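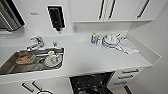 Flandow 70 Emergency Water Store

Made by Caveck
Product code: FL-70
Last updated: August 6, 2020

The Flandow 70 is a rigid drinking water tank for homes, clinics and rest centres where the mains supply may fail after an earthquake, flood or severe storm. It holds 70 litres and can be filled from any kitchen tap with the hose supplied. Once full it should not be moved, so choose its place before you start.

The tank stands on a low steel base with four bolt holes. In areas at risk of earthquakes the base must be fixed to a solid floor and the strap passed round the tank and secured to a wall. Wall fixings are not included, as the right type depends on the wall.

What is in the box

Tank with screw lid and seal
Steel base and securing strap
Filling hose with push-fit tap adaptor
Outlet tap with dust cap
Spare lid seal
Instruction booklet and date labels

Specification

Capacity: 70 litres
Material: food-grade polyethylene, dark blue
Outlet: lever tap, 5 cm above the base
Lid: screw type, opens wide enough for cleaning by hand
Guarantee: 5 years on the tank, one year on the tap and seals

Filling and storing

Wash the inside with warm water and a little washing-up liquid, then rinse until no suds are left. Run the kitchen tap for a minute before connecting the hose. Fill to the line below the lid, close the lid firmly and write the date on one of the labels.

Keep the tank out of direct sunlight and away from fuel, paint and garden chemicals. Change the water every six months. Old water is fine for plants or for flushing the toilet.

If a warning is issued for your area and the tank is empty, fill it straight away. Pressure often drops once many households start drawing water at the same time.

After the event

Use the stored water for drinking and cooking first. Do not top up the tank from the mains until your water company says the supply is safe. Floodwater must never be put in the Flandow — the tank does not filter or treat what goes into it. For treating doubtful water, see the Cundelora gravity filter, which fits on top of the tank in place of the lid.

If floodwater has reached the outlet tap, throw away the contents, replace the tap and both seals, and disinfect the tank as set out in the booklet.

Options and spares

FL-71 Outlet tap with seal
FL-72 Lid seals, pack of 4
FL-75 Filling hose, longer version
FL-80 Cundelora gravity filter
FL-90 Yoshida linking kit, joins two tanks at the outlet

The Yoshida kit fits tanks with serial numbers from 341 upwards. Earlier tanks have a narrower outlet and need the adaptor ring, sold separately. The serial number is moulded into the underside of the lid.

Delivery

Tanks are sent by pallet to the kerbside. Spares go by ordinary post. During a declared emergency, orders from hospitals, care homes and rest centres are sent out first, and delivery to other addresses may take longer than the date given at checkout.

Returns are accepted on unused tanks in their original packing — please contact Caveck for a returns number before sending anything back.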